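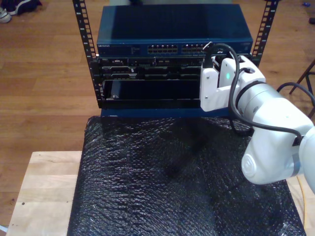

How often should a small workplace do its own electrical and fire walk-round?
Once a month is enough for most, with a quick look in between if furniture has been moved or new equipment has come in.

Monthly walk-round, Cluresau, ground floor
Month: July
Checked by: Malachy Mac Suibhne
Marks used: OK, ACTION, N/A

Escape routes

1. Front door opens fully from the inside without a key. OK
Comment: Stiff in the morning, fine by lunch. Has been planed once already. Will look at it again next month.

2. Rear door and passage clear. ACTION
Comment: Flattened boxes stacked behind the door again. Moved to the recycling while I was there. The bin store is unlocked from 8 a.m. so they can go straight out.

3. Exit signs in place and lit. OK
Comment: The sign over the kitchen door is dusty but readable. The emergency light in the passage came on with the test key and stayed on for the full test.

4. Assembly point notice correct. ACTION
Comment: Still shows the old car park entrance. New notice has been printed and is in the tray by the post.

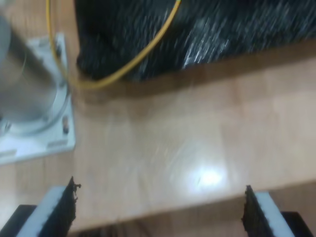 The old notice should come down on the same day the new one goes up. Last time both were left on the wall for a fortnight and people went to different gates at the drill.

Fire equipment

5. Extinguishers on their brackets, pins and tags in place. OK
Comment: 3 checked, gauges in the green. The service labels are in date. The one in the kitchen had a tea towel hung on it, removed.

6. Fire blanket. OK

7. Alarm call point tested. OK
Comment: Tested Tuesday, rear passage point this time. Sounder was clear in the toilets with both doors shut. Entered in the log book.

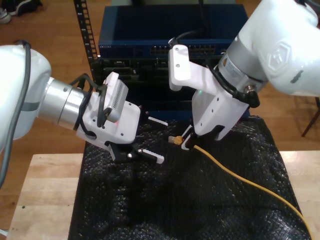

8. Smoke detector heads clean and uncovered. OK
Comment: The head in the store is close to the top shelf. Keep that shelf low at that end.

Electrical

9. Plugs and leads undamaged. ACTION
Comment: Kettle lead has a nick in the outer sheath near the plug. Taken out of use and tagged. Do not tape it. A replacement kettle is coming with the Beltia order.

10. Correct fuses fitted. ACTION
Comment: Desk lamp in reception had a 13 amp fuse. Changed to a 3 amp. Both of the other lamps were right.

11. Extension leads. ACTION
Comment: 2 leads joined together under the window desk, one plugged into the other. Separated. The portable heater is rated at 2000 watts and must go straight into a wall socket.

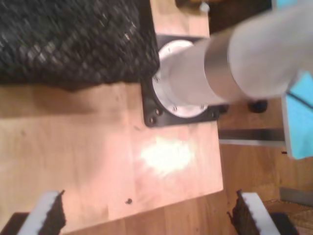
It should also be stood well away from the curtains, and switched off at the wall when the last person leaves. The Borbély heater from upstairs has a tip-over switch and would be a better one to keep, if it can be spared.

12. Fuse board accessible and labelled. OK
Comment: Way 6 is still marked "spare" in pencil.

Floors and storage

13. Trip hazards. OK
Comment: Carpet edge by the copier has been glued down. Holding so far.

14. Heavy items stored low. ACTION
Comment: Pustell paper boxes are on the top shelf again. Bottom shelf please.

Carried forward to next month: 1, 4, 9, 14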